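Subject: Re: Magnetometer readings at Plosholm, November

Vlasta Trajkovski wrote:
> The Plosholm station shows a drop of 154 nT shortly after 10 p.m.,
> while Grodari recorded a much smaller change. Should the Plosholm
> values be left out of the monthly table?

Dear Dr. Trajkovski, dear list members,

The Plosholm values should remain in the table. Tretley recorded a similar drop within 12 minutes, and both stations passed their last calibration. The Grodari sensor is under review for a timing fault, and its readings for that night will carry a flag until the review is closed.
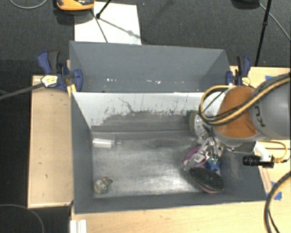
Stations are reminded that raw files must be submitted along with the one-minute averages. Files with more than 2,000 missing samples will be returned to the station for comment. Baseline corrections should follow the Kadrić procedure, version 10, and the observer's initials must appear in the header.

Questions on the flagging codes may be sent to this list.

With kind regards,
Data Office, Geomagnetic Station Network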